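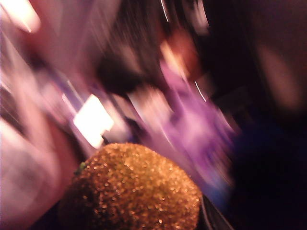 Why Whitcombe Wants Its Night Market Back

Our group studied the old November market at Whitcombe, and we loved every minute of it! We read 122 letters in the Flerngate town archive – many of them about roast chestnuts.

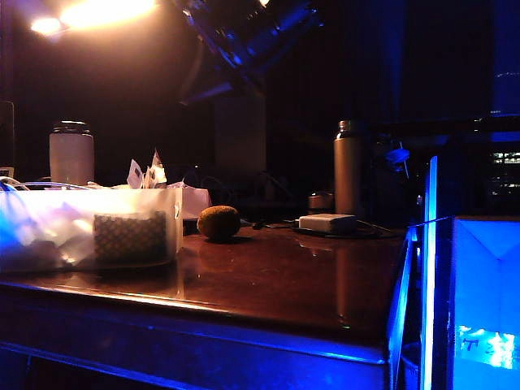
What We Learned

Stalls ran along Wustance Lane for 9 nights, and up to 11 bakers came over from Vultbridge with spice bread. Two letters even argue over who had the best corner.

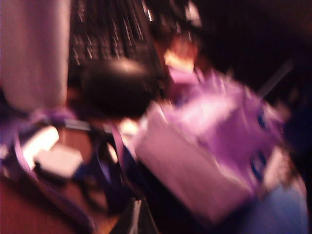
Why did the market stop?
The lane was widened for buses, and the stalls lost their spot.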